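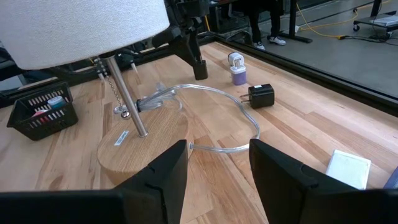
Two-arm table build: teaching it to pull a lamp chain

Last updated: February 2019
Posted by wercombe_clodagh

Long post, sorry, I'm excited. I've been building a pair of arms on the butcher-block table at our shared shop and they finally move well enough to try something real. The job I picked is a bedside lamp with a white drum shade and one of those beaded pull chains with a little metal ball on the end. Reach in under the shade, pinch the chain, tug, let go. A kid can do it. My arm can do it 27 times out of 68, and I was jumping up and down at every one of them!

The view up top is from the wrist camera, and you get both fingers in it. What I like is that the ball hangs just above the round wooden base, so there's a fixed landmark under it. What I don't like is the cord. It's that clear silvery stuff and it loops right out across the table, and my tracking can't decide if it's a cord or a shiny bit of wood grain.

Fingers are printed, black, angled tips. Wrist is the Murnon kit wrist with the second bearing added. Control is plain Python on an old desktop. Happy to post the finger files if anybody wants them.

Questions for you all:
- rubber on the fingertips, or leave them bare?
- is anyone getting decent results on clear cord?
- should I clamp the lamp down? I'd like to avoid it

-- Clodagh Heffernan

solder_moth wrote:
Love this. 27 out of 68 on a bead chain is way better than my first month. Yes please to the finger files.

Rubber, for sure. Bead chain rolls between hard fingers. I cut strips from a bike inner tube and used contact cement, and they've lasted since July.

gantry_gus wrote:
Going to disagree on the rubber. It grips great and then it doesn't want to let go, and on a pull chain the letting go matters as much as the grabbing. If the chain hangs up on one finger you drag the whole lamp. I'd file a shallow V across each tip, just deep enough for one bead to sit in.

And clear the table! You've got a charger lying there with its prongs out, a basket, the other stacked charger, all that stuff. Get it working on bare wood first, then add things back.

wercombe_clodagh wrote:
The V is a great idea, printing a set tonight.

I'm going to be stubborn about the clutter though. I want it to work on a table that looks like my table. I did a run in January with only the lamp out and the numbers looked lovely, then I put my things back and it went for the wrong object over and over. The black charger is the worst one. Same color as the fingers.

gantry_gus wrote:
Sure, but then you don't know what you're measuring. Is it missing the chain because of the grip or because of the vision? Two problems at once.

pellworth wrote:
I'm with Clodagh on this one, you can split them afterward. Log where the fingers close compared to where the ball was. If they closed in the right place and the chain slipped, that's grip. If they closed on air, that's vision. I did it that way on my Egan arm and had it sorted in an evening -- most of mine was vision.

Clear cord: light it from low on one side. You get a bright line down the length of it, and a line is easy to find. Overhead light just gives you random sparkles.

solder_moth wrote:
Seconding the low light. A cheap desk lamp does it (yes, a lamp to look at a lamp).

gantry_gus wrote:
OK, the logging idea is fair. I'd still clamp the base.

wercombe_clodagh wrote:
Update! V tips are on, the low light is on, and I went back through the old logs the way pellworth said. Of the misses, most were the fingers closing behind the chain, on the pole side. So it's depth, and gus, you were half right, because the grip was losing me a few too.

Base is still not clamped. I tried a square of grippy shelf liner under it and so far it stays put. Also bundled the plug end a bit tighter, which helps when the arm swings past.

Next thing is the bigger motor in the shoulder. The Somholm one is rated at 432 and I've been running it near the top. Has anyone tried the 900? Will it fit the same bracket or do I need to reprint?

pellworth wrote:
Same bolt pattern, but the body is longer. You'll lose some swing at the back unless you move the cable clip.

solder_moth wrote:
Didn't have to reprint mine. Longer screws though. And don't forget the finger files!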